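Siltwood reformulates its long-wear face paint ahead of fall season

Siltwood, the stage and costume makeup supplier, has changed the binder in its water-activated face paint line and will ship the new version to stores in June. The change covers 40 of the shades in the line. A single white, sold mainly as a base for skull and clown designs, is being added to the range at the same time and brings the total to 41.

The earlier formula used a wax-heavy binder that gave strong coverage but tended to crack along the smile lines and across the forehead after several hours of wear. The new one has less wax and more glycerin. According to the product sheet, the paint stays flexible longer and takes a second color on top without lifting the first. The trade-off is drying time, which is longer than before. Artists who work in thin layers will see little difference; those who lay down a thick base in one pass will need to wait before adding line work.
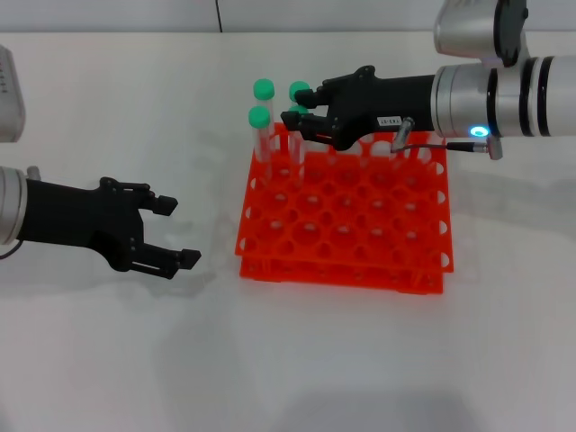 Daiane Camargo, who manages color development at Siltwood, said the company kept the pigments the same wherever it could. Three shades did shift slightly during the change: a deep green, a plum and the brightest of the yellows. All three have been adjusted and will carry a new batch letter on the underside of the pan so that buyers can match them to older stock.

"If you are halfway through a job with the old plum, finish it with the old plum," Camargo said. "Side by side on skin, the two are close, but under stage light you can tell."

The paints were worn by 208 people before release. Each wore a full-face design through an evening and removed it with plain soap and warm water. Most of the written comments dealt with edges: where the paint meets the hairline, and where it meets a prosthetic piece. The new binder holds better at the hairline. Over latex it still needs a sealer — the instructions on the lid now say so.
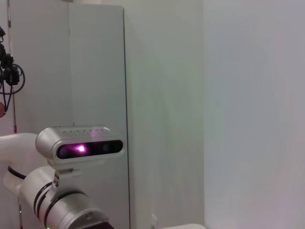 Can the new paint be used over the old one?
It can be, provided the older layer is fully dry. Putting the old paint over the new one is not recommended, as the waxier formula tends to slide on the softer base.

Pan sizes and refill shapes are unchanged, and existing palettes will take the new refills. The setting spray sold alongside the line under the Udari name has not been altered. The Eria brush set is also staying as it is, although the flat half-inch brush will now be available on its own.

Safavi, which distributes the line to costume shops, will sell through its remaining stock of the earlier version before switching over. Shops may have both on the shelf for part of the summer. The outer carton is the same color for each, and the quickest check is the ingredient list, where glycerin now comes directly after water.

Shade charts for the new version will be posted when the first cartons ship. The charts show each color in one thin coat and in two, on four skin tones, with and without setting spray.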